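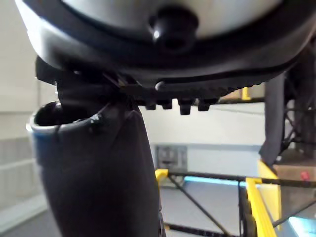

Tips for gripping soft stuff, from the shared shop

Every gripper video shows a rigid block being picked up. Try cloth before you believe any of it. I've been on the Grumard build since May and most of what I was told about fabric was wrong, including some of what I told other people.

Teeth are oversold. A ridged finger holds a fold of cloth fine, but it holds it wherever it happened to land. Pinch a sleeve near the mouth and the rest hangs however it wants. If you need the opening to face a certain way, work on where you grab. More force won't fix it.

Start with the lowest closing force and go up in small steps. Blair Chisholm likes to start high and back off. Blair also goes through a lot of socks.

Dark fabric against dark fingers is hard on any camera. Before you pay for a better one, put a lamp off to the side and see what changes. We got more out of a desk lamp than out of 29 evenings of fiddling with settings.

Keep loose straps and cables away from the fingers. Zip ties are okay, tape is not. Shop tape lets go when it gets warm, whatever the package says.

Write down your failures. Our log is at 1,807 grabs and the notes on the bad ones are the only part anyone rereads. "Slipped" is useless. "Slipped, two layers, seam under left finger" is worth keeping.

Elisa Leone swears by rubber pads on the finger faces. I tried them for 7 days and saw no difference on cotton. Fleece, maybe.

Unplug before you clean lint out of the teeth. An old toothbrush works.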